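Hand-held gripper or remote arm for kitchen tasks?
General chat > Teaching by demonstration

bramblejack
We have 2 weeks to collect demos of a robot using a microwave: open door, plate in, door shut, turn a knob. My boss at Zurwood wants it all done by remote control, on the grounds that we've paid for the remote control. I'd like to use the hand-held grippers. Talk me into one or the other.

tkanaan
Hand-held, every time. I did a month on the remote rig at Rullorley and a knob took me longer than the soup would have. You can't feel the thing click round. You just watch a screen and hope.
Tarek Kanaan

oldpolly
Disagree. With remote control the arm has already made the move, so you know the arm can make it. With the hand-held you get lovely smooth demos full of wrist angles no robot will ever manage. Then you spend April finding out which ones.

tkanaan
So check the reach first and bin the bad ones. We threw away 8 in our first batch and I slept fine.

oldpolly
8 out of how many?

tkanaan
More than 8.

myro_b
Both of you are right, which is annoying. We do the hand-held work at Kiltalport and our notes come down to this:

Practise the knob on its own before you do the full run. People grab it side on, like they would with their fingers, and the pads slip.
Start every run from the same place on the floor, or half of what you teach is walking.
Go slower than feels natural. Then a bit slower again.
If you fumble, carry on and fix it. A recovered fumble is worth keeping – a tidy restart isn't.

Couple from our place, all gripper's-eye view:

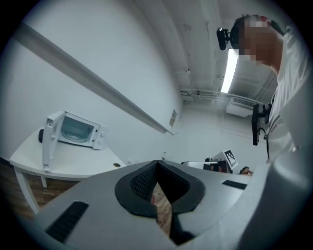
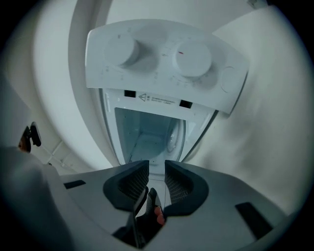
The door is what will eat your time, by the way. Everyone frets about the knobs because they look fiddly, but a door has to be pulled in a curve and people keep yanking it straight at their own chest. We made new starters do 3 practice pulls and it still took a morning to break the habit.
Myroslav Bilyk

bramblejack
Useful, ta. Does it matter if two people share the runs? I've got Hijazi lined up as well, but he's left-handed and opens everything like it owes him money.

myro_b
Share them. You want the variety. Maybe have a word about the door.

oldpolly
I'd still do a small set by remote control at the end as a check. Not replacing the rest, before Tarek starts.

tkanaan
I wasn't going to say anything. That's a fair idea, as it goes.

oldpolly
Screenshotting this.

bramblejack
Right, hand-held for the bulk and a short remote set to keep the boss happy. He's asked for 2636 runs, and won't say where he got the number.

myro_b
Order spare finger pads now.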